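Shared Workshops Should Keep Their Benches Simple

Members of the Unham workshop have asked whether our gripper build needs a better table. In our view, it does not. A plain white board on an aluminum rail frame gives two hand-held grippers enough room to work over a small divided container. 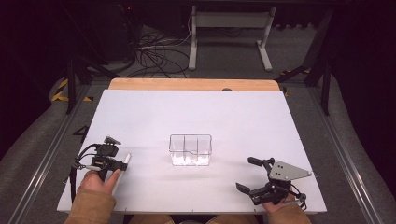

Where the Money Should Go

The quoted replacement bench costs $495. We believe that sum is better spent on spare jaws, cable ties and open hours on Tuesday evenings. A shared build belongs to everyone who can repair it, and simple parts keep that group large. The workshop should decline the quote.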